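Ilaria D'Amico teaches robot arms to tidy up, and she can talk about it for a very long time. I had asked for an hour at Stekgate, the small outfit where she looks after the household work, and came away after nearly three, with a notebook full of sponges, socks and drawer handles.

"People always ask me when they can have one at home," she says, laughing. "And I always ask them back, what do you want it to do? They say everything! But everything is a terrible place to start. Picking up one thing and putting it down well, that's a lovely place to start."

Her list of chores has 70 entries at the moment. Wiping a worktop is near the top, sorted long ago. Folding a fitted sheet is last, and she pulls a face when I bring it up. Of the whole list, 11 are ones she would happily leave running while she went to make a coffee. 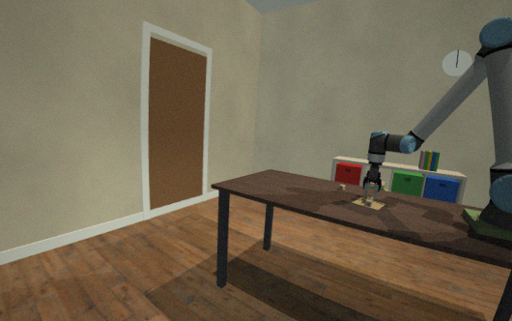 Practice is where most of her week goes, and a good deal of it happens in simulation, where an arm can have 3000 goes at the same job overnight and never chip a plate. D'Amico is very keen on making those rooms feel lived in. A thin tan board on a dark table is an easy enough target on paper, she says, but put shadows across the wood, stand red, green and blue bins on a shelf behind it, add a few books and a clock on the wall, and the software has to work out what matters. "A real kitchen is full of stuff that has nothing to do with the job. I love that stuff. I'd put more in if they let me."

Thin, flat things are her current passion. A mug gives you a side to hold, but a chopping board or a place mat lies close to the table, and the fingers have to come down at just the right height. "Too high and you close on air. Too low and you're pushing on the table. You and I slide it to the edge with a thumb and never think about it, and I find that amazing!"

Shop floors are further along. Her colleague Villads Overgaard spends his time on shelf filling, and he joined us halfway through with a box of biscuits. "A shop is kinder than a house," he told me. "The boxes are square, and they're the same boxes tomorrow." He reckons stacking tins is ready now, for anyone with patience. Soft fruit he won't discuss.

So can a machine do the chores yet? D'Amico thinks about this one properly before she answers. "Some of them, slowly, in a room it knows. In May we couldn't do cutlery at all, and now we can do forks." Spoons nest together, she explains, and she is already up and looking for two of them to show me.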